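Folding, ironing and the rest of the shift

Apr 11, 2026

Kalevi Juntunen has run operations at Sketbridge for long enough to remember when the company was two vans and a rented laundry room. It now looks after clothes and linens for 700 households, mostly in their own homes. A worker comes in, sorts, washes, presses, folds and puts away. Since July a growing part of that work has also been used to teach machines how to do it.

Juntunen is careful about how he describes the change. "We have not replaced anyone," he says. "We have changed what some people do with their day. Those are different things, and I try to tell the staff both of them."

The company has 39 people on its home teams. Under an agreement with Flimiteck, which makes the software, those who sign up use hand-held grippers for part of a visit. The grippers carry lenses and log each grasp and movement. The recordings go into a system called Ungate, where they are checked and labeled before they are used for training.

So far the teams have turned in 2,201 recordings. Of those, 1,558 passed the check. Juntunen says the rest were mostly dropped for ordinary reasons: the garment was out of view, or the worker stopped halfway to answer a question from the customer.

He did the training himself before asking anyone else to. "I was slow. I have folded shirts for a living and I could not pick up a sleeve. You have two fingers where you used to have five, and you can't feel the fabric. After a few days I stopped thinking about it, but those first days were tiring."

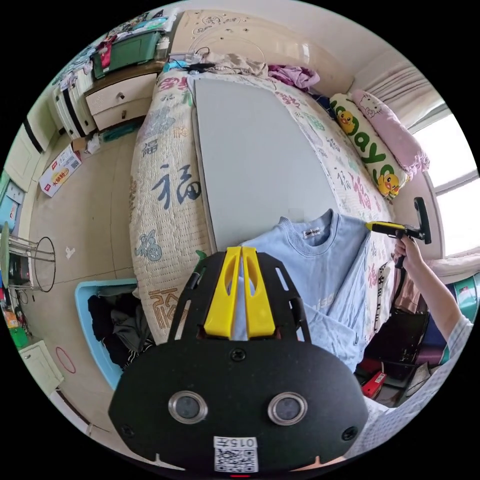

A light blue sweatshirt spread on a flat gray board laid over a bed, with a gripper in the foreground.

Homes were chosen over a test room on purpose. In a test room, Juntunen says, the table is always the same height and the light never moves. In a customer's bedroom the worker uses whatever surface there is and works around what is already on the floor. Customers have to agree in writing, and they can ask for a recording to be deleted. A few have.

Pay was the first thing the staff wanted to talk about. Recorded visits take longer, and under the old system a slow visit meant less money. Sketbridge moved those visits to an hourly rate. Juntunen says that should have been settled before the first gripper went out, and it wasn't. "We fixed it in the second month. People had every right to be annoyed with me."

The second thing was what happens later. Some of the older workers asked whether they were training the thing that would take their jobs. Juntunen says he told them he did not know. He expects machines to handle flat items first, towels and pillowcases, in a central shop where everything arrives in the same kind of cart. He thinks private homes will take a lot longer.

"A sweatshirt is hard," he says. "It's thick, the hood or the collar pulls one way, the cuffs pull another. A person sees that and fixes it with one hand without looking. Try writing down what you did. I can't."

At the Nedeljković building, where Sketbridge keeps its office and a small press room, a folding machine already handles the towels. The two people who used to fold them now do mending and quality checks. One of them likes it better. The other has asked to go back to home visits, and Juntunen is arranging it.

He has noticed smaller changes too. Workers who record talk more about method. They compare how they lay out a garment, which part they smooth first, when they turn it. Before, everyone had a way of doing it and kept it to themselves. The company has started putting some of this into its training for new hires, who don't touch a gripper for their first several weeks.

Asked what he would tell another company thinking of doing the same, Juntunen takes a while to answer. "Sort out the pay. Let people say no, and don't treat them differently if they do. And do the job with the tool yourself, for a full week. One morning won't tell you much."

The agreement with Flimiteck comes up for renewal in July. He says the staff will see the new terms before he signs them.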